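Musia kitchen set, simulated half

Hi! You've found the rendered part of Musia, the tabletop set I've been building at Protico since June. It holds 2,553 episodes of a two-handed robot moving food between a cutting board and a plate, all of it simulated (the real-arm episodes live in Cisau, a separate download with its own card).

What's in an episode: the overhead view, joint positions for both arms and all the fingers, and a one-line instruction. Frames keep their black bands top and bottom, so crop them yourself if your model cares. Mine didn't!

I drove every episode by hand, in batches of 16, and threw out anything where a piece fell off the table. Clumsy grasps stayed in on purpose – I want the policy to see a few recoveries.

Splits: 1,000 episodes have the instruction reworded by hand, and 353 are held out for testing. Please don't train on those, I'd like our numbers to match.

Known annoyances: the hands hide small pieces a lot, and the props along the back edge often get cropped. If you need object positions, read them from the state file and skip the pixels. 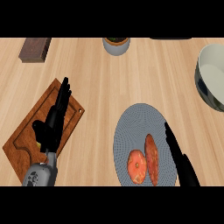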